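This site uses cookies to remember your preferences. Accept | Manage settings

Learning to like my own cooking again

Saturday, July 11, 2020
by Siobhán Dolan

So I've been making soup. In July! My sister thinks I've lost it, and she may be right, but I had a bag of lentils the size of a pillow left over from January and a kitchen that only gets hot after two in the afternoon, so if I start early enough it's really not so bad.

I should back up. For years I ate lunch out pretty much every day, mostly at Karaki, the little counter place near my old office in Collham (the one with the green awning, if you know it). They did a red lentil soup with lemon and cumin and something smoky I could never place, and it cost me less than a parking ticket. When I moved out to Stonton I figured I'd find another one. I did not find another one. What I found was a gas station with decent tamales and a diner that puts sugar in everything, including the coleslaw, which I am still upset about.

My first try at copying the soup was terrible. I boiled everything together for 30 minutes and got something the color and texture of wall paste. I ate it for four days because I'm stubborn, and on the last day I thinned it with chicken broth and poured it over rice and it was sort of okay? Bad soup makes decent gravy, I guess.

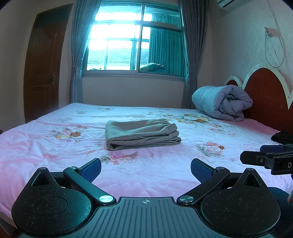 Siobhán Dolan

Then I wrote to my friend Imad Tarawneh, whose mother makes a version of this every winter, and he sent back a message so long I had to scroll for it. The short version is that I was skipping the onions. I mean, I had onions in there, but I was giving them maybe five minutes, and he wants them in the pan for nearly 30, low, with more oil than feels decent, until they're dark and sticky and the whole house smells like them. Half go in the pot and half go on top. He also told me to stop buying cumin in a jar and toast the seeds myself — which I resisted, and now I do it every time.

I've made it 11 times. The smoky thing might be Aleppo pepper, or it might be paprika, and Imad says it could just be that they scorched the onions a little. I've been using my grandmother's old Danov pot with the chipped lid, which holds heat forever and weighs as much as a toddler. Lemon goes in at the very end, off the stove, and always more than I think.

Next up is bread to go with it, and my starter is doing nothing so far. If you've got a flatbread that doesn't need one, please put it in the comments!

Get new posts by email. Enter your address to subscribe.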